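Sorkton S118 Portable Jump Starter and Tire Inflator: Review After One Winter

Posted Fri 14 April by Tuva Nygård
Filed under: Car Care, Batteries, Tires

I bought the Sorkton S118 in November for $142, after my old jump pack stopped holding a charge. It has lived in the back of a 13-year-old sedan ever since. My car parks on the street and gets short trips most of the week, so the battery is never really full in winter. That makes it a fair test, I think.

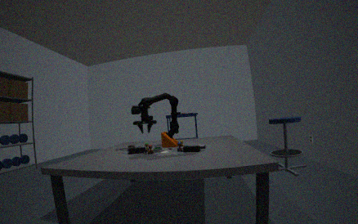
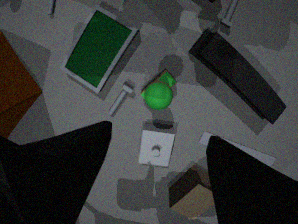

What comes in the case

The jump pack itself, a set of clamps on a short cable, a USB-C charging cable, a screw-on air hose, and three nozzle adapters for bikes and balls. There is no wall charger. Any phone charger I had around the house worked, but the slow ones took all night. The manual is a folded sheet in small print. The section on starting a car is good and the section on the inflator is four lines long.

The case is soft nylon with a zipper. It closes with everything inside, but only if you put the hose in first and coil it tight.

Starting a car

I used it for four starts over the winter. Three were on my own car and one was on a neighbor's pickup with a V6. All of the starts on my car went the same way: clamps on, wait for the green light, turn the key. The pickup was slower. The first try gave me a click and a red light on the clamp block. I waited a few minutes, held down the boost button until it blinked, and it started on the next try.

The boost button turns off some of the protection in the clamps, so check red and black twice before you press it. The manual does say this, but on the back of the sheet.

The clamps are the best part of the whole thing. They open wide and the teeth bite well on side posts. The cable is the part I would change. On my car it reaches fine with the pack sitting on top of the engine cover. On the pickup there was no flat spot close enough, and I had to hold the pack in one hand while Oda Eide turned the key.

The tire inflator

It is loud and it is slow, but it gets there. Taking one tire from 24 to 33 PSI took just under five minutes. You set the pressure on the screen and it stops by itself. I checked it against my Harnoline dial gauge, and the pack read one PSI high every time. I now set it to 34 and forget about it.

The hose screws onto the valve, and you lose a little air getting it off again. A lever-style end would be better. The hose also gets hot near the brass fitting after two tires, so wear gloves or give it a minute.

I would not use it on truck tires. The manual says to rest the motor for ten minutes after every ten minutes of running, and a big tire that is really low would need more than one round.

Battery life

After a full charge in November I left it alone in the trunk for six weeks — it showed 91 percent when I took it out. One jump start used between 5 and 8 percent. Filling all four tires used 30 percent, a lot more than I expected. If you plan to use the inflator often, top up the pack the same night.

In real cold the screen gets sluggish and the numbers are hard to read. On the worst morning I brought the pack inside for half an hour before using it. I can't say if that was needed.

Compared with the Flusten

My brother-in-law, Jonatan Holmgren, has the Flusten pack without an inflator. It is smaller and fits in his glove box, and it started my car just as quickly. The cable on his is longer. If you already own a decent compressor, I would buy that one and save the money. The Sorkton makes sense if you want one item in the trunk and no more.

Things I liked
Strong clamps with a good bite
Inflator shuts off at the set pressure
Holds its charge in storage
Flashlight is bright enough to work by

Things I did not like
Short jumper cable
Screw-on air hose
No wall charger in the box
Inflator drains the pack quickly

Rating: 4 out of 5

Comments (2)

Ailbhe Hayes
Does the inflator run while the pack is charging? Mine refuses, and I don't know if it is faulty.

Tuva Nygård
Mine won't either. The sheet says to unplug it first, under "Charging," second line from the bottom.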